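**For release 10/15/18**

Trudari, the loose-leaf tea and coffee supplier, is very pleased to announce that it is joining forces with Bindia, the family-run tea importer whose blends many of our customers will already know from their own kitchen shelves. From the end of October the two businesses will share a blending room, a delivery round and, we hope, a good many long conversations over the pot.

It has been a happy courtship. Bindia has supplied the leaf for our breakfast blend from the start, and over the years the weekly order has grown from a single sack into something that needs a proper van and a strong back to unload it. When the family told us last spring that they would like to spend more of their time on buying and tasting and rather less of it on invoices, it seemed only natural to sit down together and see what could be worked out.

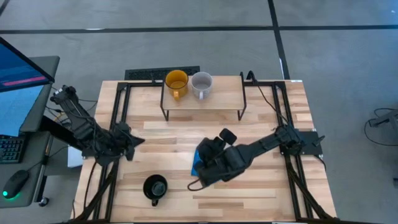

## What will change for customers

Very little, if you like things as they are! Every tea in the present Trudari list will stay in it, at the present price, until the new list comes out. Orders already placed will be sent in the usual way, and anyone with a standing order can leave it exactly as it stands.

What you will notice is a longer list. Bindia brings with it two blends that have only ever been sold over its own counter. The first is Saber, a brisk, dark tea that takes milk very well and stands up to being forgotten in the pot for a few minutes. The second is Drunar, a gentler affair with a little dried apple and a touch of cinnamon, which the family has always drunk in the afternoons and which contains no caffeine at all. Both will be sold in bags of 100 grams, with larger bags for cafés, offices and village halls on request.

Café customers will have one delivery in place of two, and the driver will carry coffee and tea together. If your present delivery day is awkward, do please tell us now, while the new round is still being drawn up in pencil.

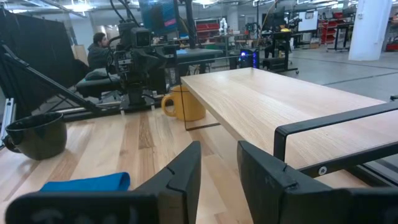
## A word from the blending room

Žydrūnas Vanags, who has looked after blending at Trudari since the days when it was done on a borrowed set of kitchen scales, will lead the joint team.

"I have been drinking Bindia's tea for longer than I have been paid to," he said. "They taste slowly and they are stubborn about quality, and I mean that as the greatest compliment. We have spent about two months arguing over the new breakfast blend, and I think we have all enjoyed it more than we let on."
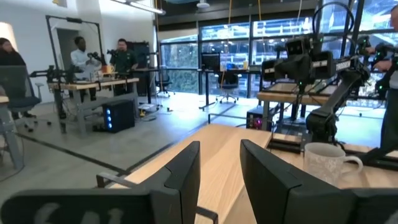
The new breakfast blend will go on sale alongside the old one, so that people can try them side by side and make up their own minds. We would dearly like to hear what you think, whether you are fond of it or would sooner we left well alone. Letters, emails and remarks passed across the counter are all welcome, and every one of them will be read.

Samples of Saber and Drunar are available to the press and to trade customers. Please ask the Trudari office, and mention whether you would like leaf or bags.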